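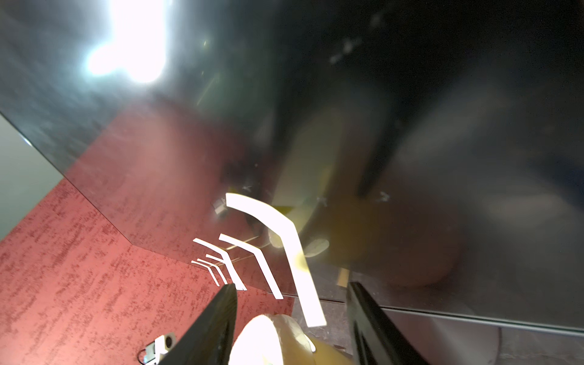 May 2023

Spent the evening on the old monitor and the mess round it. The plan was to get the desk corner clear before the Lirkuvine shelving goes up, and that meant dealing with the paper first. The Skillier shredder cuts narrow strips that cling to everything, and the bin had not been emptied for days.
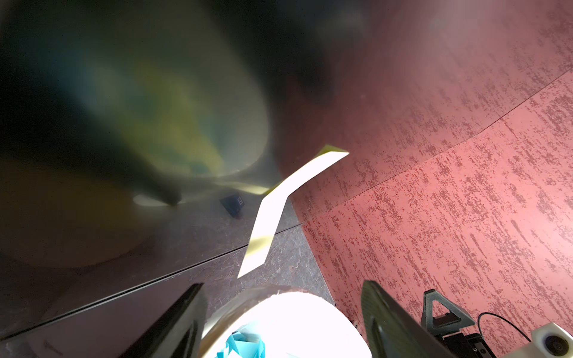 Paper strips behave badly once they have been creased. A flat one slides into the bin and stays there; a bent one springs, catches and travels. The long white one, folded into a zigzag with its end against the pink surface, is a fair specimen. Static makes it worse in dry weather, and December was the low point for that.

Order of work, for next time:

1. Switch the monitor off. Marks show up far better on a dark screen.

2. Take hold of each strip of tape at one end and pull slowly, keeping it close to the glass. 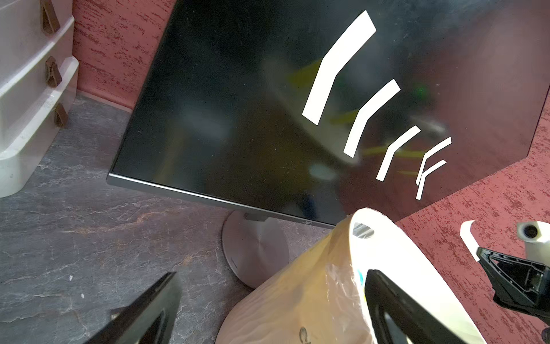

3. Go over the glass with a dry cloth, then a barely damp one. No spray. I used the Veline cloth, folded in four.

4. Bin last, pressed down by hand before the bag is tied.

The shelf is 627 mm wide, bought from Yazzie, and leaves 60 mm spare beside the stand — enough for the cables

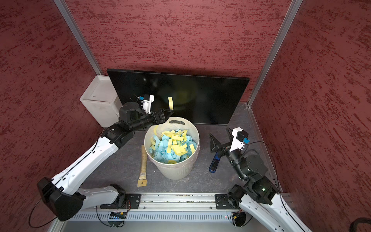
if they are run behind and held with two clips. I measured it again to be sure. Brackets at 16 mm from each end. Still to buy: clips, bin bags, a longer mains lead.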